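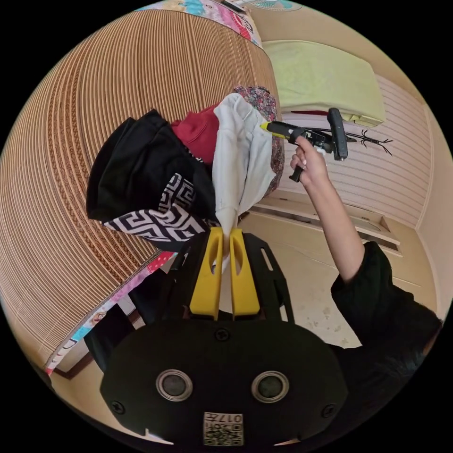

27/06/2019, Brundden kitchen

Orar, chickpea and zucchini patties, round five. These are getting so good! I want to write it all down before the last tray is out of the oven and I forget what I did with the water.

Started from the March recipe (the one with too much egg, see the page with the oil stain) and changed the binder. Egg is out completely. We're using oats now, the Furtado ones, ground in the Vuvumitz until they look like coarse sand. I went a bit past that on the first bowl and got flour, and the mix turned pasty in a minute flat. Stop early. Short bursts and shake the jug.

What went in:

- 815 g cooked chickpeas, drained and left in the colander while I did the zucchini
- 600 g zucchini, weighed before grating
- 100 g ground oats
- one onion, grated, juice and all
- cumin, a little cinnamon, lemon zest
- small handful of parsley (the stems too, chopped fine)

No salt in the main bowl. I pulled out the toddler portion first and salted the rest for the grown-up trays, and I'd like to keep doing it that way, it takes no time.

The zucchini is the whole story with these. Last round I squeezed it by hand and thought I'd done a decent job, and the patties slumped into pancakes. Today I put it in a clean dish towel and twisted until my wrists hurt, left it sitting in the towel while I mashed the chickpeas, then twisted again. The second twist gave nearly as much water as the first! Saved the water and used a splash to loosen the flour-ish bowl, which rescued it pretty well.

Mash is half and half. Half the chickpeas went through the Vuvumitz with the onion, the other half got the potato masher so there are still lumps. All-smooth tastes fine but eats like paste, and all-lumpy falls apart in a small fist. Half and half holds when you grab it, and it squashes easily between two fingers, so I'm happy on that front.

Rested the bowl in the fridge while I cleaned up. Don't skip the rest. I shaped a couple right away to compare and they cracked around the edges.

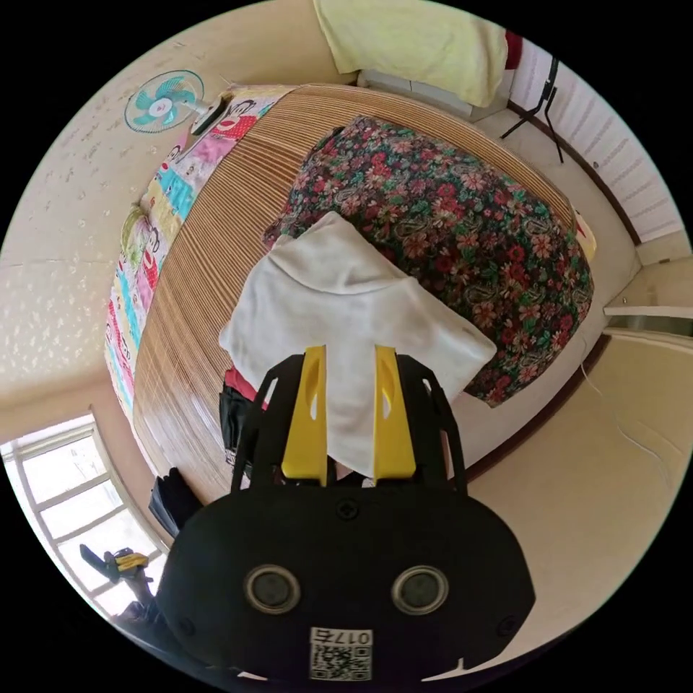 *White cloth, woven mat, floral quilt.*

Tray 1: oiled sheet, middle rack, flipped once. Good color, crisp bottoms, a little dry by the time the centers were done. These are the thin ones.

Tray 2: same mix, shaped thicker, brushed with oil on top and baked on parchment. Much better inside, soft and almost creamy, and the lemon really comes through. The tops stayed pale. I'd eat the whole tray anyway (I've eaten more of it than I should have, standing at the counter).

Tray 3 is in now. Thick like tray 2, on an oiled sheet like tray 1. If that gets me the crisp bottom with the soft middle I'm calling the shape settled.

Tried them with plain yogurt, with mashed avocado and cold out of the fridge from the last round. Cold is a winner! The cumin gets stronger overnight, so if anyone is making these for lunchboxes go lighter than I did. The cinnamon I was nervous about but it's lovely with the zucchini, sort of sweet without any sugar in it. Leave it in.

Freezing: lay them flat on a sheet first, then bag. Last round I bagged them warm like a fool and had to saw the lump apart with a bread knife. I want a batch reheated from frozen in the oven and another in a dry skillet before this goes on the Orar card.

Things to sort out:

- swap some of the zucchini for carrot? Color would be great and there's less squeezing
- egg-free is confirmed, cross it off the board
- sesame on the outside for the grown-up version only
- the small scoop is sticking, dip it in water between patties
- more Furtado oats, the bag is down to dust
- sweet potato version, I keep promising this one

Timer just went. Tray 3 bottoms are dark gold, lifted off the sheet clean, middles still soft. Writing THICK + OILED SHEET on the card in marker.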